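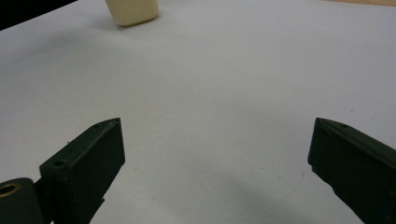
Garkberg Home Forums > Furniture and Surfaces > White table top, specks that won't shift

grout_expectations
Original post, May 1, 2024

I bought a white table in January against the advice of everybody I live with, and I'd like to hear from people who have made the same mistake. Mine is the Halliday, the matte one, £220 and carried up two flights by me. The top has gone faintly speckled. Tiny dark dots, plus a few marks you only catch when the light is in a bad mood. I've tried washing-up liquid, then more washing-up liquid. Is it dirt, or is it just the table's personality now?

teaspoon_amnesty
Define speckled. My whole kitchen is speckled and I call it granite.

grout_expectations
Fair. This sort of thing. 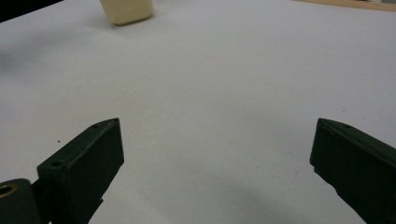 The little black dot on the left is the one I lie awake over.

teaspoon_amnesty
I've eaten off worse and called it a treat. You do know you're allowed to put a bowl of fruit on it?

MrsUnderlay
Before anyone says bleach, please don't let them say bleach. Warm water, a drop of plain soap, soft cloth, dry it straight after. If a dot comes up under your fingernail it was only sitting there. If you can feel a dip, it's a chip, and you can stop scrubbing and start forgiving.

plinth_charming
Bleach is fine. I bleached mine weekly for 8 years.

MrsUnderlay
And where is it now?

plinth_charming
In the shed. For unrelated reasons.

lowercase_dave_no
Melamine sponge, the cheap white block sort. Two minutes, job done, go and have your tea.

MrsUnderlay
On a matte top? That's very fine sandpaper with good publicity. You'll end up with one shiny patch exactly where you rubbed and then you'll be back here with a new thread.

lowercase_dave_no
I've done two tables and a windowsill with it and had no shiny patches. Perhaps I have a light touch.

grout_expectations
I did the fingernail test. One dot came off. One didn't and I think I felt a dip, though by then I'd been prodding it so long I may have made the dip. Does it matter what happens at the edge? I don't want to soak it.

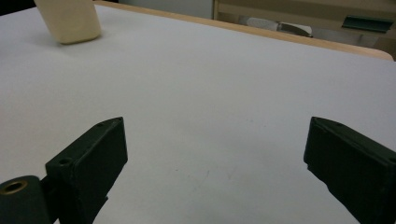

White top, wooden edge strip at the far side.

plinth_charming
Edge strip is your weak spot. Water gets in under there and up it comes like a stamp. Wring the cloth out properly and wipe away from it.

MrsUnderlay
Agreed, and I'd like it noted that plinth and I have agreed on something.

teaspoon_amnesty
Noted. Somebody screenshot page 113 or whatever we're on by now.

dristier_and_dristier
I had the Sorkex table, same idea, white and full of itself. The maker's leaflet said "wipe clean", as though that were a single event. I gave up and bought a cloth for it.

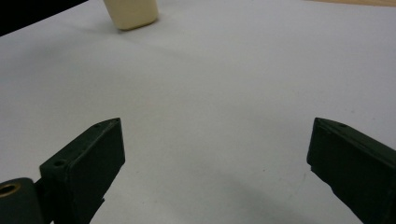 Half of what people call stains on a pale top is lighting, and I say that as someone who once spent an evening rubbing at the shadow of a lampshade. Turn the big light off, open the curtains, look again from the other side. A white surface will go soft and grey towards the bottom in the wrong light and have a bluish tint on the left, and you can wipe at that until you retire. Only what stays put when you move your head is worth getting the cloth out for.

grout_expectations
Moved my head. Several marks left the table. The dot remains.

lowercase_dave_no
Sponge.

MrsUnderlay
No.

grout_expectations
I've put a coaster on it.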